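Purville Road Residents' Association
Minutes of the May meeting, held in the Maksymiv Room, 7:00 p.m.
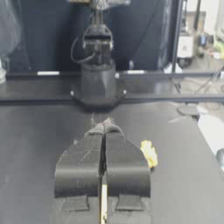
Black plates with gray padded tips, over a table.

Present: Orest Bilyk (chair), the secretary, and members as signed in on the sheet. Apologies were received from the household at 108 and from the Drasura Street representative.

1. Minutes of the last meeting
Approved with one correction. Under item 4, "north gate" should read "south gate."

2. Matters arising
The bus shelter glass has been replaced. The county has still not answered our second letter on the storm drain outside number 40. The secretary will write again and copy the district office this time.

The lost key to the notice board has been found. A spare will be cut anyway.

3. Parking on the east side
Long discussion. Residents from the lower end reported that cars are being left across the hydrant during evening classes at the Kiduvetti Center. The chair has spoken to the center's office, and they have agreed to put a line about parking in their next mailing. Several members felt this was not enough and asked for a painted curb. It was pointed out that the curb was painted once before and wore off in two winters.

A proposal to ask the county for repainting and a sign was put to the vote and carried. A second proposal, for resident permits, was withdrawn after questions about visitors and home health aides. It may come back in the fall if someone is willing to draft the wording.

4. Money
The balance stands at $1,006 after the mower repair. Dues have come in from 56 households. Reminder slips will go out with the summer newsletter. A member asked if dues could be paid online. The secretary will find out what the bank charges for this and report back.

5. Green strip and planting
The two dead maples by the crossing are to come down before the street fair. One quote has been received and a second is expected. Members prefer serviceberry or hornbeam as replacements, with nothing that drops fruit on the sidewalk. The serviceberry supporters were reminded that it does drop fruit. Left open until the second quote is in.

Watering turns for the planters: the list is on the notice board and July is still blank.

6. Street fair
Same hours as last year. The road closure form has been sent in. The band has asked for a covered stage, and Orest Bilyk will ask whether the school tent can be borrowed again. Food tables will be moved to the shady side. No generators after 8:00 p.m., following last year's complaint.

7. Any other business
Speeding near the crossing was raised again. The secretary will request the speed trailer.
A member offered a box of folding chairs, free to whoever collects them.
The side door of this building sticks and must be pulled hard to lock.

Next meeting: same room, same time, in June. Items for the agenda to the secretary one week ahead.

Meeting closed at 8:40 p.m.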